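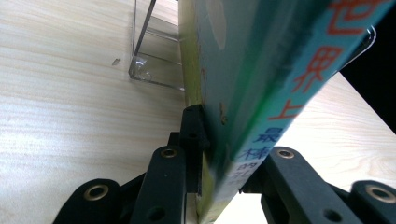
February, 4:40 p.m. – picture books

Started on the children's shelf. Going by size first and title second, as Hae-won Byun suggested, with one line per book in the ledger. The turquoise one has its title in red for 世界上, then changes to dark blue for 最棒. Entered under 世. A few small brownish smudges on the cover, noted in the condition column. Ledger number 569.

Height limit for the clear box is still undecided. I want the picture books upright in it, spines out, so they can be pulled without unloading the rest. The Fendia bookends are too deep for that and go back to the hall shelf.

Table was fine for the work. The light wood makes dark covers easy to read, and the hole near the back can take the lamp cord later.

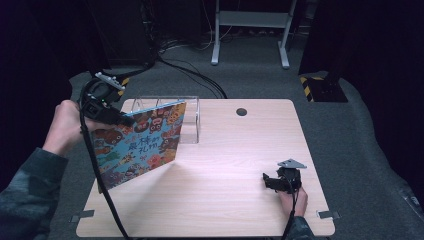
Picture book with 最棒的礼物 on the cover, clear box behind.

Still to do: measure the box inside, rule two more columns in the ledger, ask Hae-won whether the Trultcombe boxed set counts as one entry or several.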